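# Marnholm adds thermostatic mixing valve with built-in isolation to its Sornach range

Marnholm has released the Sornach 3, an under-sink thermostatic mixing valve for kitchens and utility rooms. It goes on sale through trade counters in October.

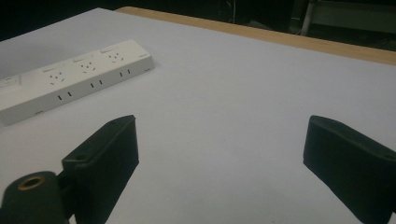
**What does a thermostatic mixing valve do under a kitchen sink?**

It blends the hot and cold supplies before they reach the tap and holds the outlet at a set temperature. If the cold supply fails, the valve closes the hot side.

The Sornach 3 replaces the two-part arrangement used in earlier Sornach models, in which the mixing body and the isolating valves were sold separately and joined on site with compression fittings. In the new model both isolators, both check valves and both strainers are housed in the one brass body. The installer makes three connections: hot in, cold in and mixed out.

"The old assembly worked, but it had too many joints for a cupboard that also holds a waste trap and a bin," said Renu Mishra, product manager for domestic valves at Marnholm. "We took out four of them. The body is 145 mm wide and fits behind most sink bowls without moving the trap."

The outlet temperature is set with a hex key under a locking cap. Once the cap is fitted, the setting cannot be changed by hand. The strainers can be removed for cleaning from the front of the valve with the supplies isolated and the body left in place. On the earlier models the body had to be taken off the wall to reach the hot-side strainer.

The thermostatic cartridge is made by Domański and is the same part used in the company's shower valves. Stockists already holding it will not need a second spare. It is retained by a threaded collar and can be changed with a standard adjustable spanner. Marnholm advises fitting new O-rings, supplied with each cartridge, whenever the collar is undone.

Before release, sample valves were run at the company's Hallow works on a rig that switched the cold supply off and on at full flow. The rig completed 3676 cycles on each sample. Hubert Żak, who ran the tests, said the shut-off response at the end of the run was within the limits set at the start. "We saw some scale on the hot-side seats, as you would expect with untreated water," he said. "It came off with a normal descale."

The valve is suitable for mains pressure and for pumped systems. It is not intended for gravity-fed supplies where the hot and cold pressures differ widely -- for these, Marnholm continues to offer the Sornach 2, which has larger waterways and will remain in production. Nor should it be placed upstream of a boiling-water tap. Where a boiling-water tap and an ordinary mixer share a sink, the valve should be fitted on the mixer branch only.

Installers should flush both supplies before connecting the valve. The outlet temperature must be checked at the tap after commissioning and recorded on the card supplied. The card has space for later checks.

The Sornach 3 comes in plain brass or nickel plate, with 15 mm compression ends as standard. Push-fit ends can be ordered separately. Wall bracket, hex key and locking cap are included in the box. Service kits will be stocked from the same date as the valve.

Fitting instructions and dimensioned drawings are available from the Marnholm technical desk, where Remigiusz Nowicki handles specification queries. Trade account holders should contact Tadeusz Makowska in sales for prices and delivery times.

**Notes to editors**

Marnholm makes valves and fittings for domestic hot and cold water systems. Its assembly and test works are at Hallow.

Press contact: Zdzisław Kwiatkowski, Marnholm press office. Product drawings can be supplied on request.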